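Search the magazine
Enter keyword Go Advanced

Print this page E-mail to a friend

The Laundry Lives on the Bed Now

October 15, 2018

I own a perfectly good folding table. It came from Pringle, the housewares place out by the Lodwood exit, and it has been holding up a box of Christmas lights since January. My clothes get folded on the bed like everybody else's I know, and I've decided to stop feeling bad about it!

What got me going on this was a long phone call with my friend Liviu Sârbu, who used to run the pressing room at a hotel in Herncombe. He says the staff there folded on beds whenever the supervisor was downstairs (sorry, Liviu, the secret's out). A bed is wide, it's soft, nothing slides off it, and you can't go to sleep until you've finished. I tried the sofa for a while and all I got was a sofa with laundry on it.

So for the past few weeks I've been bed-folding on purpose and paying attention to how it goes. The first thing I learned is that the cover matters. On my old charcoal comforter I lost black socks constantly, and once a whole pair of leggings, which I slept on. Put something loud underneath, cartoons, polka dots, the brighter the better, and a black sweatshirt has no place to hide.

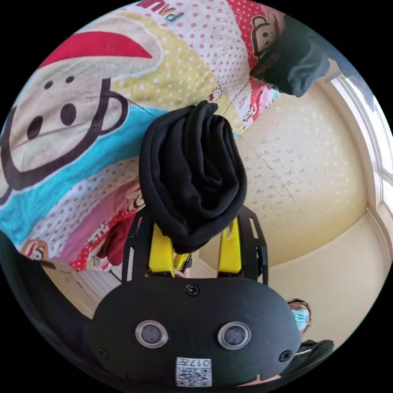 The second thing is to pick each piece up and let it hang for a second before you lay it down. I used to grab whatever was on top and start folding from the middle of the wad, and then I'd find a sleeve still stuck up inside the body and have to start over. Now I lift, give it a shake, lay it face down, sleeves in, bottom third up, top third over. Three moves and on to the next. Dark things go at the foot of the bed, light things up by the pillows, and anything I'm not sure about goes over my shoulder until I am.

Cristian Villanueva, my neighbor, does all his pants first and saves the T-shirts for dessert. I'm the opposite. I need some quick wins or I wander off to make toast.

I'll also put in a word for daylight. Navy and black look identical to me under a bedroom lamp, and I've gone to work in one of each (socks, thank goodness). Now I fold in the afternoon with the curtains wide open and sort as I go.
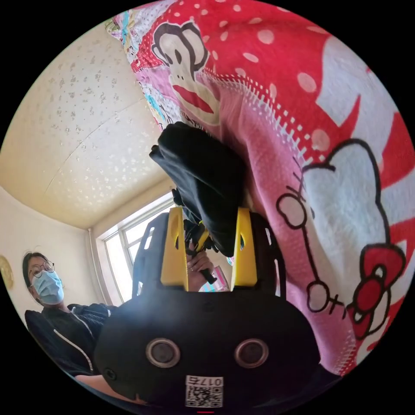
Do I need to smooth out the bedding before I start?

A quick tug to flatten the top is plenty. Big lumps under the cover will throw your fold lines off, but small wrinkles won't make any difference to a sweatshirt.

Print this page E-mail to a friend

Reader comments (3)

brarska_mom: I do mine on the bed too, but my cat considers warm towels her property. Any tips? Please?

Dale in Lodwood: Pants first. Cristian is right.

T. Whitlow: I bought that same Pringle table. Mine has a sewing machine on it and I don't sew.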